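The trouble with "open-ended" toys

My sister-in-law spent 45 pounds on a set of toys last August because the leaflet promised "open-ended play". I have asked several parents what this means and had several answers, most of them read off the same sort of leaflet.

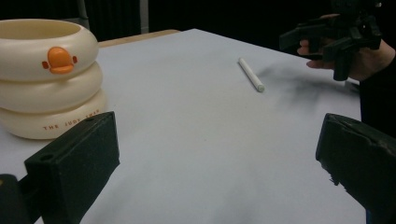

Three cream rings, one with an orange duck face.

I don't doubt that children like stacking things. They liked it before anyone wrote a leaflet. What I doubt is the claim that a plainer, paler toy makes a cleverer child, and that a noisy plastic till from the charity shop in Ukley does the opposite. Hazel Ostrowski, who ran a nursery there for years, tells me the till was always the first thing fought over.
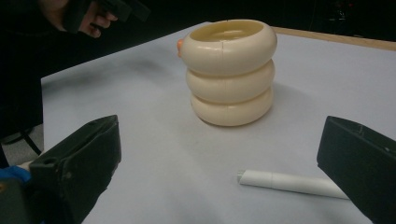

Then there is the guilt. A parent who buys the wrong thing is made to feel careless, and one who buys nothing is made to feel worse. I found one blog listing 1,000 "essential" playthings – essential to whom, it didn't say.

Buy the nice one if you like looking at it. Plenty of us do, and the living room is ours too. But I would want to see some evidence before paying extra for the word "developmental" on the box.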